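Household Practice, Unit 4: Folding on a Bed
Handout to go with the May session. Instructor: Troels Lauritsen

Read this before you come in. It takes less time than refolding a fitted sheet, and you will be asked to do that too.

The unit covers the bed as a work surface. Every textbook on the list, including the Goodwin reader, assumes you own a laundry table. Most people own a bed, and at some point in the evening they would like it back. 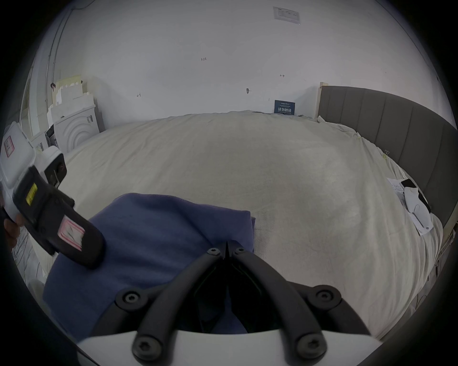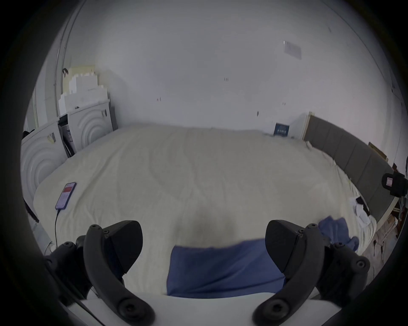

Blue cloth on a pale bed, both pictures.

1. Why the bed is a bad table

A table is flat and pushes back. A mattress gives, so when you press a crease into a towel the towel sinks and the crease goes wherever it likes. Whatever you fold at the near side will tilt toward your knees. A quilted cover makes this worse, as the stitching leaves small hills under the cloth and the corners wander off them.

The bed is also large, and a large surface invites you to put things down on it. Phones, chargers, keys, the mail. By the end of a normal wash day there is less room to fold on than there would have been on a kitchen stool.

2. Preparing the surface

Pull the cover tight from the foot end. You are not making the bed, so leave the pillows alone. Clear a patch as wide as your two arms held out comfortably, and keep it at the front where you can reach it without climbing. Kneeling on the mattress to get at the far corner undoes all the pulling you just did.

Anything with a cord goes on the floor or in another room. Cosmin Costache, who taught this unit before me, once folded a charger into a bath sheet and found it after the next wash. He has asked me to stop mentioning this.

3. The towel fold

Lay the towel out with the long side facing you. Smooth from the middle outward with flat hands. Fingertips leave dents.

Bring the left short edge over to the right short edge and match the corners. If they don't match, your towel has shrunk unevenly, and it will never match. Accept this and put the bad edge inside.

Fold in half again the same way. Then fold in thirds, from the bottom up, and turn the finished piece so the rounded edge faces front on the shelf. Students trained on the Vadwood method will want to roll instead. Rolling is fine for travel and for hotels that wish to look like spas.

One side nearly always bunches. Slide a flat hand in between the layers and push toward the fold. Do not pull from the outside, which only moves the bunch to the other end, where you will meet it again.

4. The pile problem

Keep the folded and the unfolded well apart. On a table, people manage this by instinct. On a bed the two drift toward each other every time someone sits down. Use the left for finished work and the right for the rest, or the other way around, but decide before you start. Changing sides halfway is how the same towel gets folded twice.

Small white cloths go last. They get lost under everything else, so give them a corner and don't put anything on top of them.

5. Pace

A practiced folder does 40 plain towels in 20 minutes. You will not, and the grade doesn't depend on it. I would prefer 7 good ones to a tall stack that leans. The Remari questionnaire from last term suggests that most of you fold at home only when the basket is needed for something else, and I have planned the session accordingly.

6. For the session

Bring two towels of the same color and of different ages. The older one will teach you more. Bring one small cloth, any kind.

Reading: Jornach, the chapter on soft surfaces. Skip the part on ironing pillowcases, unless you iron pillowcases, in which case please see me.

Written work: 2,000 characters on how you fold at home and where it goes wrong. Do not interview your mother. I had eleven of those last time and they all said the same thing about fathers.

Hand it in on paper, folded once.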